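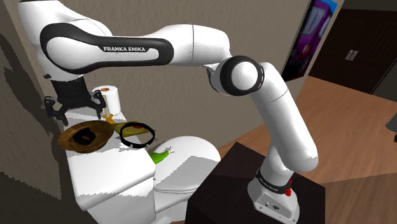
Image credit: Busska Media

Filed under: Custody and Human Rights Monitoring

Police custody suite, Drerham: inspection checklist, Tuesday, January 5, 2021

1. Rights notice given in writing on arrival. Met. Easy-read version out of stock.
2. Access to a solicitor logged with times. Partly met. Of 88 records checked, 7 had no time entered.
3. Interpreter offered where needed. Met by telephone. Line to Mudgway dropped twice during the visit.
4. Women offered a female officer. Not met on night shifts. Raised at the last visit.
5. Toilet areas obscured on monitors. Met.
6. Cell call bells tested each shift. Partly met. Test sheet kept at Stestville, copy requested.
7. Missing person check run on every detainee under 18. Met.
8. Complaint forms available without asking. Not met. Forms held behind the desk.

Items 4 and 8 need a written reply. Re-inspection in March.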